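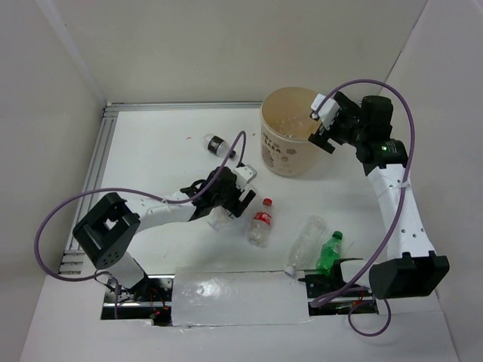
Hastville Museum Young Naturalists' Club – Pages for Curious People

Why do some kittens have more toes than their mum expected?

Hello again! I'm Ardalan Ghaffari, and I look after the living things corner of the club. Last time we did fossils, and a lot of you wrote in to ask about cats, so cats it is.

I grew up in Jatulcombe, and our next-door neighbours had a ginger cat called Kerex with feet like oven gloves. Most cats have five toes on each front paw and four on each back paw. Kerex had six on each front one, and he used to pat the window with them when he wanted his tea. I was very jealous of those paws. The long word for having extra toes or fingers is polydactyly (say it "polly-DACK-till-ee"). It comes from Greek words for "many" and "finger", and it's great fun to say at dinner.

So where do the extra toes come from? To answer that we need to talk about genes.

Every animal is built out of tiny cells, and inside nearly every cell there's a set of instructions. A gene is one bit of those instructions. Kittens get their genes in pairs, one copy from Mum and one copy from Dad. Sometimes the two copies say the same thing. Sometimes they disagree, and then it gets interesting.

In lots of cats with extra toes, it only takes one copy of the "extra toes" version for the kitten to grow them. Scientists call a version like that dominant. The ordinary version is called recessive, and you need two copies of it to get ordinary paws. Dominant is a funny word, because it makes the gene sound bossy or strong or better, and it doesn't mean any of those things. It also doesn't mean common! Most cats you meet have ordinary toes, even though the ordinary version is the recessive one.

Let's try it with a coin. You'll need one coin, a pencil and some paper.

Pretend Dad is a cat like Kerex, with one big T (extra toes) and one little t (ordinary toes). Pretend Mum has ordinary paws, so she must have two little t's. Whatever happens, Mum hands over a little t. She hasn't got anything else to give! Dad could hand over either of his, and that's where the coin comes in. Heads, he gives big T. Tails, he gives little t.

Flip it once for each kitten and write down the pair. Tt means extra toes. tt means ordinary paws. Carry on until you've got a litter.

Now do another litter, and another. I did this with my niece one wet afternoon in March and her first litter was all extra toes, every kitten, and she was sure the coin was broken. It wasn't. Each kitten is a new flip, and the coin doesn't remember what came before. When Han-gyeol Song tried it with the whole club we ended up with 89 pretend kittens on the wall, and by then the two kinds were much closer to half and half. Small families can look quite lopsided – big piles of flips usually even out.

If you're feeling brave, try giving Mum a big T as well. Now you have to flip twice for every kitten, once for each parent, and you can get TT, Tt or tt. Which kind of paws do you think will turn up most? Have a guess before you start and write it at the top of your paper.

I've made this a bit simpler than real life. Two cats with the very same gene can have different numbers of toes, and sometimes one paw doesn't match the other. Kerex's sister Moradi had seven toes on one front foot and six on the other. Genes are instructions, but growing a paw is a complicated job, and other things can nudge how it goes.

Do extra toes hurt? Usually not, though the claws on them sometimes need trimming, as they don't always get worn down by scratching. That's a job for a grown-up or the vet, please.

Some words to keep

Gene: a bit of the instructions for building a living thing.
Dominant: one copy is enough for it to show.
Recessive: it needs two copies to show.
Litter: brothers and sisters born together.

Send me your pretend litters, with drawings if you like drawing. I'd love to see some really enormous paws!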